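Print this page | E-mail this page

Bench Notes: The Tosta Two-Arm Kit on Loan, in Pictures

Welcome back to the gallery corner, and thank you for being patient with us, as it has been a long while since the last set went up. April got away from us completely. This time we have been living with the Tosta, the two-arm tabletop kit that Matoušek rents out to small labs, classrooms and workshops in and near Eldale, and we have enough to say about it that the captions have spilled over into paragraphs (as they always do here, sorry, get yourself a coffee).

For readers coming to it fresh, the Tosta is a rental. You don't buy it, at least not at first. Matoušek brings the arms, the grippers, the wrist cameras and a license for the Viveck teaching software, sets everything up at your table, and leaves you to it for a month at $834, with support by phone in the afternoons. Delivery inside Eldale is included. If you decide to keep the kit, part of the rent comes off the purchase price, though we had to ask twice before we got a clear explanation of how large a part, and I would suggest getting it in writing before the crate is opened.

We had ours for 4 weeks. Most of that time went to small lab-style chores, the kind of thing a person does without a thought: picking up a cup, tipping it, putting it down, passing something from one side to the other. Pouring was the one we kept coming back to. It sounds dull on paper and it is strangely absorbing in person, and more than one evening went by with all of us standing there in our coats, meaning to leave.

At the cups

Pouring from one cup to another asks a lot of a gripper, more than lifting blocks ever did. The fingers have to hold something light and slippery-sided firmly enough that it doesn't swing, and gently enough that it keeps its shape, and then the wrist has to turn slowly while the weight inside shifts toward the spout. Colored liquid makes the level so much easier to follow, and we'd recommend it to anyone trying the same job. The standard Tosta fingers come to a narrow tip, and the inner pads have a fine crosshatch that does most of the gripping for you. I was doubtful about those pads when I first ran a thumb over them, and I have come around completely.

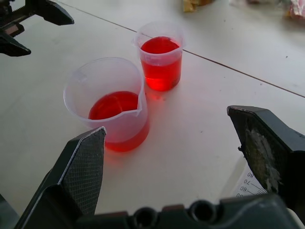
One reader wrote in to say that pouring was exactly where their own Tosta rental had gone sour, that the left arm kept arriving at the cup a hair too low for the whole first week, and that a fresh calibration by Matoušek had cured it in a morning; the same reader wished the Viveck screen would simply say when a calibration has gone stale, and wanted to know if ours had behaved any better.

A little better, I think, though I wouldn't want to oversell it. We redid the calibration every time the kit had been bumped or shifted, and we had the welcome sheet taped to the wall so that whoever was in first could run through it. I agree wholeheartedly about the warning. Viveck will tell you that a cable is unplugged, it will tell you that your disk is filling up, it will even tell you cheerfully that there is a new version waiting, and yet a tired calibration gets no mention at all. We passed that along when Matoušek rang to see how we were doing, and were told it was a common request.

While we are on the subject of fingers, a spare set comes in the box, and changing them over is a two-screw job that even the least handy of us managed. Please do keep the screws in a dish. The pads wear with use, as you'd expect, and replacements are sold separately. They aren't expensive, but they are slow to arrive, so order them early and put them in a drawer.

Teaching with Viveck

A few words about the software, because so many of you ask. Viveck records what the arms do while you guide them and what the cameras see at the same time, and keeps each attempt as its own little entry that you can name, star, trim or throw out. It's a friendly program on the whole. The buttons are large, the colors are calm, and the undo works, which I can't say of everything we have reviewed in this corner. By the end of the loan we had 600 recordings saved, most of them pours and grasps, with a fair number of handovers that we had starred in a burst of optimism and quietly unstarred later.

Naming is where you'll want some discipline. We started out with names like "good one" and "good one again" and had to go back and clean up a great heap of them, with much grumbling. Use the job and the side, left or right, and you'll thank yourself. There is a search box, but it only looks at names and not at notes, so anything clever you type into the notes field is as good as buried.

Playback deserves a kind word too. You can look at a recording from the wrist view or the high view, or put them next to each other, and the second way is how we caught most of our own mistakes. A grasp that looks perfectly centered from up high can be well off to one side from the wrist, and you only need to be fooled by that a couple of times before you start checking as a habit. I do wish the side-by-side view remembered its size when you close the program. It opens tiny every single morning.

Exporting is fine. It's slow, and it makes the computer fan roar, but everything came out in one piece and opened in the programs we wanted to use next.

Room to work

The next thing people want to know is how much table they need, and my answer is always more than you think. The arms come in from the two sides and meet in the middle, so the center has to be kept for the job at hand, and everything else gets pushed to the back. Two tables side by side will do nicely provided the tops are level with each other. Check that with a straightedge before setup day. A cup that rocks on a lip between two tops will ruin a pour every time, and you'll blame the robot for it, as we did with a different kit a couple of years ago.

A window is a mixed blessing. It's lovely for the people in the room, and daylight does give the cameras plenty to work with, but the light changes through the day, and a recording made at 10 in the morning can look very unlike one made in the late afternoon. Viveck copes with some of that if you switch on its exposure lock. The setting is hidden under the camera menu, second page, and it is off when the kit arrives. We would turn it on straight away.
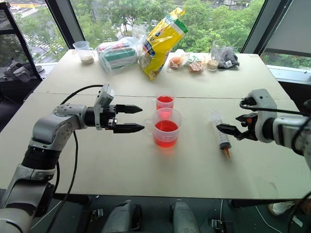

The Tosta pair at the window table, with the measuring cups in the middle and a syringe by the right gripper.

The syringe work was the surprise of the loan for me. A thin object lying down is a very different problem from a cup standing up, and the approach has to be low and patient. The kit's grippers open wide enough for the barrel with room to spare. Picking one up by the middle is well within reach for a beginner. Working a plunger is a much bigger ask, and I would not rent the Tosta on the strength of that alone. If this is your main interest, talk to Matoušek about it before you book, as they have another finger shape that they'll bring along if you mention it. Ours was the standard set and we didn't think to ask.

Cables are my one real complaint about the hardware. They loop outside the arms, and you do have to keep an eye on them when the wrists turn a long way round. A few more clips in the box would have made me very happy. The welcome sheet shows where to leave slack, and it's worth following to the letter, drawings and all, even the drawing that seems to be upside down.

Setting up, for those planning ahead

Ask for a morning slot. The two of them that came from Matoušek needed 4 hours from the front door to the first movement, and were pleasant company throughout, but if you begin after lunch you'll be finishing in the dark. Clear a path from the door, have a power outlet on each side of the table, and have a computer ready that meets the list they send you. Ours met the list on paper and still wanted a new driver, and that ate up a good part of the session.

Noise is low. You can hold a conversation next to it without raising your voice, and the loudest part by far is the computer. Returning the kit is easier than receiving it: you leave it where it stands, copy off your recordings, and they pack it.

Would we rent it again

Yes, and gladly, for a month at a time and with a job already in mind. The Tosta suits a small group that wants to try two-handed work on ordinary objects without buying anything, and it would be a very good month for a school club with an adult in the room. It suits you less if you want something to run unattended, or if you need fine pressing and squeezing. The price felt fair for what was in the crate plus the phone help, which we used shamelessly. The deposit came back promptly, and with it a note about a missing hex key that I have since found in my own coat pocket. It's going back in the mail with the survey form.

If you have rented the kit yourself, at Eldale or further out, do write and tell us which jobs you gave it. We are especially keen to hear about anything involving lids.

Print this page | E-mail this page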